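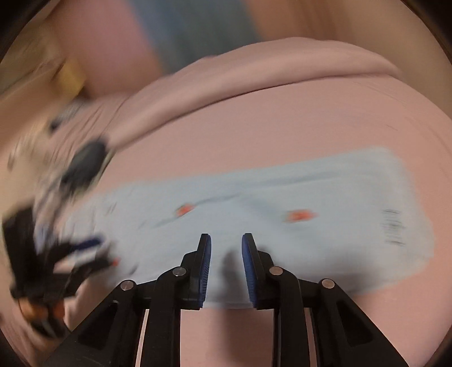 Kerico Tea Notes

A collection of short written notes on hot drinks ordered by travelers in cafes, station bars, ferry lounges and airports. Each note records what was asked for, what was brought to the table, and what the person thought of it.

Version of Apr 20, 2020
Maintained by Botond Illés

What is in it

The collection has 3896 notes from 414 places. Most are two or three sentences long. The shortest is "Lukewarm, bag on the side, no milk." The longest runs to a page and is mostly a complaint about a ferry.

The files are plain text, one per place. A separate table, places.csv, gives the town, the country and the type of place.

Fields

place_id: matches the file name
drink: as the writer put it, so "tea", "black tea" and "normal tea" are all present
served_as: pot, cup with bag in, cup with bag on the side, glass, other
milk: none, cold, hot, foamed, unknown
lemon: yes, no, unknown
price: in local currency, blank if the writer left it out
note: the full text

"Hot" under milk means the writer said it was hot. We did not guess.

Where the notes came from

The first batch was copied from the Remeleck guest books, which sat on the counter of a small travel bookshop and were open to anyone who came in. Later notes were sent by mail or typed into a form on the Drimel site. The form closed in December and the notes still waiting at that point were added by hand.

Handwritten notes were typed up by one person and checked by another. Words that could not be read are marked [?]. Spelling was left alone, except in place names.

Known problems

Italy and Hungary are covered far better than anywhere else. There are 162 notes from a single cafe, Takács, because the bookshop was next door to it. Leave them out if you want averages by country.

People write when they are annoyed. A good cup of tea on a cold platform probably went unrecorded most of the time, so the collection should not be used to rank places or countries.

Coffee shows up in 40 notes where the writer gave up on tea and ordered something else. These are kept, with the drink field set to what was finally served.

Prices go back many years and have not been adjusted. Some older ones are in lire or other currencies no longer in use.

Privacy

Writers' names and addresses were removed. Waiters' names were removed too, including the kind mentions — there were a few.

Use

Free to copy and quote for any purpose. Please give the version date when you do. Corrections to place names are welcome, and so are readings for anything marked [?].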